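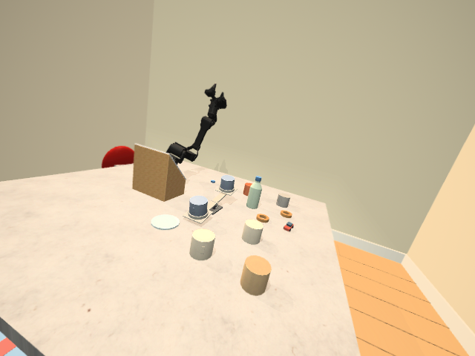 Sunday, February 23, 2020

Open day write-up, done the same evening with my shoes off, before I start remembering it as having gone better than it did.

Doors at ten. Sign-in sheet says 379, but at least one family signed in at both entrances and somebody put down their dog, so treat that as the official number and leave it alone. The simulator station was mine and Uriel's. Nazar had the real arm over by the window, behind the rope, and took most of the under-tens and nearly all of the glory.

Setup. Ran the Kovgate tabletop world on the big screen, black arm at the far side of the table, Mistero planner underneath, default lighting. We used the cluttered layout: cylinders, rings, the bottle with the blue cap, the little car, the brown wedge right in front of the arm's base. I had argued for a clean table with two objects on it. Uriel said a clean table looks like we haven't finished. He was right about that and I have told him so, once.

The deal for visitors was simple. Pick an object, pick somewhere to put it, press the green button, watch. Sessions of 16 minutes, with a reset between groups. The reset was supposed to take a few seconds and took long enough that I developed a patter. The patter got worse through the day. By mid-afternoon I was explaining inverse kinematics with a deck chair.

What people asked for, in order of popularity:

- The toy car. Always the toy car. It is tiny, it sits diagonally, and the grasp sampler hates it. First choice of practically every child and most of the dads.
- Stack the cream cylinders. Fine. Works nearly every time, gets a polite nod.
- Put a ring on the bottle. I had not planned for this one. Clearance over the cap is mean and the planner wants to come in from the side. Got it once, at lunchtime, to a crowd of two.
- Knock everything over. Not on the menu. Asked for by adults only.

Logged car attempts: 30. Logged car successes: 19. On paper that's not bad for an object we never tuned for, but the failures came in a run right after the Savchuk people turned up, so the impression in the room was of a robot that cannot pick up a car. The woman from Savchuk asked if it was "meant to be doing that." I said it was exploring. Uriel went to get a coffee.

Cause of the bad run, as far as I can tell from the log: someone (me) had bumped the approach height while showing a kid the slider, and the fingers were closing above the roof. Put it back to the saved value just before two and things improved. The slider needs to be locked in demo mode. It needed to be locked last November as well; see my entry from then, same handwriting, same tone.

Other trouble:

The wedge. With the arm's lower joint that close behind it, anything low and to the near side means the planner has to think, and it thinks in public, with the arm up in the air and its fingers open. From the audience this looks like surrender. Nazar suggests a progress bar. I suggest moving the wedge. We will probably do both and argue about the color of the bar.

The pale disc. Three different people took it for a target and asked to have things put on it. It has no role at all, it came with the layout. I started saying yes and it made a very good target. Making it the default drop spot from now on.

Contrast. Cream cylinders on a cream table, on a projector, with the blinds half up. From the back row they were more or less a rumor. Change the table texture or the cylinders before anyone shows this again.

The Getwood gentleman stayed for four sessions and wanted to know if it could sort lumber. I said this one lives in a computer. He said his last one did too, mostly. He left a card, which is pinned over the sink.

To do:

1. Lock sliders in demo mode. (me, really this time)
2. Car grasp: try a lower approach, sample along the long side only. Uriel.
3. Faster reset. Find out what it is doing all that time.
4. Ring over bottle: either make it work or move the bottle out of temptation.
5. Return the extension cord to Nazar, who has mentioned it.

Logs are on the shared drive under openday, screen recordings too, minus the stretch after lunch when I forgot to press record.

We use cookies to keep this site working and to see which pages get read. Accept all | Manage preferences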